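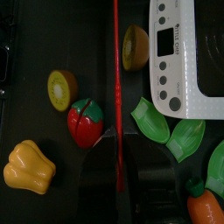 Home | Research | Interviews | Archive

Polbridge: training a gripper on toy food

The manipulation group at Polbridge has spent two years on one narrow question: how much a policy gains when its demonstrations are filmed from the wrist only. The group's lead engineer answered our questions by phone.

The Hundum set holds 4000 demonstrations, all with plastic toy food and a toy kitchen. "We trained on 2000 first, then on the full set," the engineer said. "The second half bought us less than we had planned for. Most of the gain came from varying the layout between runs."

Dim light was part of the protocol. "Black fingers over a black surface give the network very little edge to work with. Glossy plastic gives it highlights, and those move when the wrist moves. We wanted both problems in the training data."

Failures were logged by hand - 2387 attempts in the Minton trials - and sorted by cause. Early closing was the largest group. "The policy closes before the object is between the fingers. A depth sensor would help, but then we would be measuring something else."

The next tests, in January, will use the Marquez controller with the same weights.

13/06/2020

Contact | Copyright Polbridge | Back to top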